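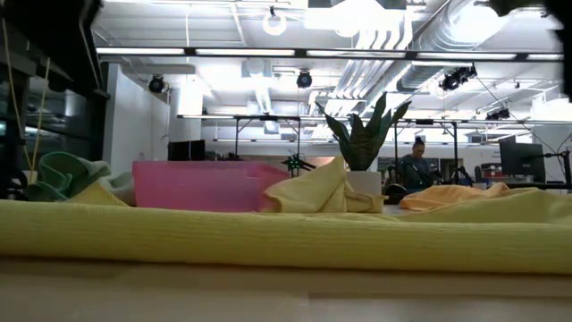
4. Your first wash with the Ostano

Welcome to the fun part! Your Ostano compact washer is level and hooked up by now, so let's put it through a first wash together — and please do run it empty once before any clothes go in.

1. Open both water taps fully, then check each hose for drips.

2. Close the door until it clicks, turn the dial to Rinse, and press Start. The cycle takes 30 minutes.

3. Sort your laundry by color and fabric. Knits like to be with other knits, and new towels should go alone the first few times.

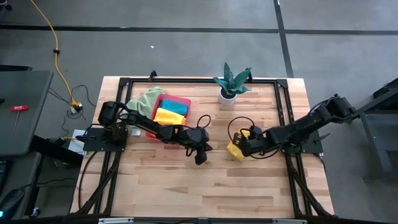
4. Load the drum loosely, up to 6 pounds, and add one capful of liquid detergent. It looks like very little, I know, but a small drum really doesn't need more (and extra suds only make the rinse longer).

Note: The door stays locked for 5 minutes after the last spin. Go put the kettle on!

Caution: Never pull on the door while the red light is lit. If it's still lit after that wait, switch off at the wall and turn to Section 5.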